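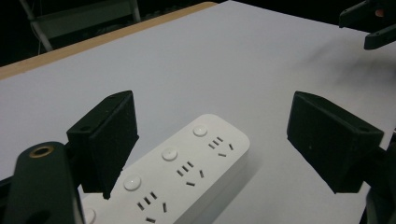 ## Power strip set: collection status, 28 June 2019

The Pollonel task library now includes a power strip set, collected with hand-held grippers on the white tabletop. The set holds 1,960 demonstrations. Of these, 44 were rejected during review, most of them for tracking loss in the first second of motion.

The object is a white strip with a round push button beside each socket group. White housing on a white surface gives the policy little contrast to work with, and early Lenon checkpoints placed the fingers too far from the long edge. Later sessions therefore varied the strip's angle between episodes. Start poses with the strip lying diagonally between the open finger pads were the least represented and have been given a higher sampling weight.

Two points for operators:

- Begin recording with the pads open and clear of the strip. Episodes that start in contact are dropped by the Sperling filter.
- Keep each episode under 15 seconds. Longer ones are split automatically, and the split often falls in the middle of a grasp.

Labels follow the Brurkadari scheme, version 2. Button presses and regrasps are stored as separate segments – older files with merged segments will be converted in September.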